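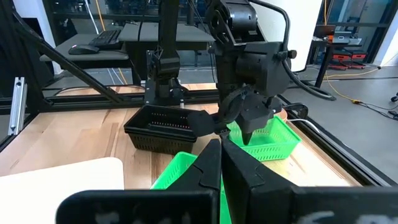
Green basket with slotted sides, on the table

Ticket: memorial page, wrong service dates and missing paragraph
Opened by: Duygu Soylu
Product: Studis family pages
Status: closed

Reported
The life story on my uncle's page was put in from a Word file in April. Two things are wrong. His years in the merchant navy show as starting before he was born, and the paragraph on his move to Toledo and his work at the Ristska bakery is missing. The family has the link already and his sister has rung me twice. The funeral notice on the same page is fine.

Reply 1, support
Thanks, I can see the page. The birth year in the text is right but the one in the details box is not, and the timeline works from the box. Could you open Details, correct the year and save? Please leave the life story alone for now so I can compare it with your file.

Reply from Duygu
Year changed, and the navy dates now look right. Paragraph still missing. It is there in the file, between his wedding and the Piltusico choir.

Reply 2, support
Found it. The story box on the older page layout stops at 900 words and drops the paragraph that crosses the limit, then carries on with whatever short text still fits. That is why the choir lines came through – they are only a sentence long. I have moved the page to the newer layout and put the file in again. Candles and messages were kept, all 7 of them.

Reply from Duygu
Toledo is back. The surname of his first wife has lost its accent in the second line, but I fixed that myself. Please close.

Closed by support
Layout limit passed to the page team under a separate ticket.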